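Ticket 207
Waltamwood help desk, kitchenware
Opened: 2019-08-06
Status: open, waiting on customer
Subject: Red flower plate rocks and the fruit won't stay in the middle

From Jaqueline Xolalpa

Hello! First of all I love this plate. It's the red one from the Mudier range, the one shaped like a flower with the scalloped rim, and I've been using it for fruit and snacks since January. My trouble is that it rocks. Put one small piece of fruit on it and the fruit wanders off towards the petals, always to the same side.

What I've tried so far:

Turned the plate half way round. The fruit goes to the opposite petals, so I think it's the plate and not my worktop.

Put a folded tea towel under it. Much better, but it looks daft on a nice table.

Washed it in very hot water, in case it had warped and might relax again. No change that I could see, though it came up beautifully shiny.

Is there a fix? I'd hate to send it back, it's such a cheerful thing.

Reply from Reece Sugden, Waltamwood

Hi Jaqueline, thanks for such a thorough write-up — the half turn was exactly the right test. Could you try two more things for me?

Lay the plate upside down on something you know is flat, press each petal in turn and tell me which one gives. Then weigh what you normally put on it. We tell people to keep the Mudier plates under 300 g, and under 123 g if it's all sitting on one petal.

From Jaqueline Xolalpa

Done! Upside down there are 3 petals that give, all next to each other. I felt like a proper detective. I don't own scales but I've kept it to one little red fruit, so I can't be anywhere near your limit. You can see it sits on the upper left part of the plate. The calculator isn't touching it, so they're not tipping it.

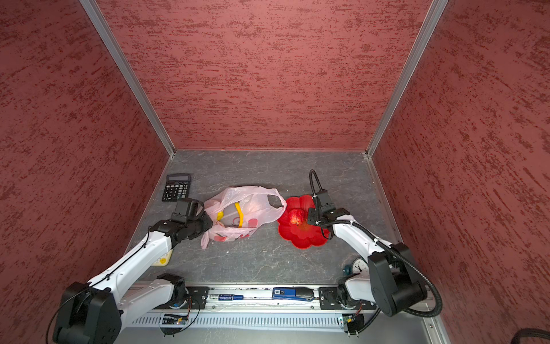 Bañuelos: Mine did the same and I cured it with clear felt dots, the sort you put under chair legs. One under each petal that lifts, then press down overnight with a heavy book. It's been steady as anything ever since, even with grapes.

From Jaqueline Xolalpa

Oh brilliant, I've got a sheet of those in the drawer! Will stick them on tonight and report back. Do they survive the washing-up?

Reply from Reece Sugden, Waltamwood

They'll take a quick hand wash but not a soak. Leaving this open until you've tried it.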